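**Sim hours counting toward sign-off?**

**gantry_moth** – 9/10/26

So the new Sulau checklist lets you log simulated grasps toward cell sign-off. 2,000 sim runs and you skip most of the bench trials. I don't buy it. A renderer doesn't get grit in the jaws.

**pell70**

It isn't "most". You still owe 168 on the real arm. We did it in August with the Kiteck cell and it went fine.

**gantry_moth**

Fine by whose count? This is from my own runs, white box with a recess in its side, gripper coming in.

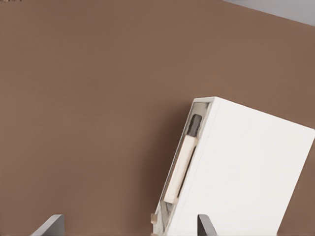

**Abubakar:** what friction value are you using, though? The checklist never asks for one, and that bothers me more than the run total.

**gantry_moth**

Default. Which passes! My point exactly.

**pell70**

Then write the value on the form. Grandetti makes us do that, plus 2 repeats with it lowered.

**gantry_moth**

Good rule – it should be in the checklist, then. I'm still doing the full bench set.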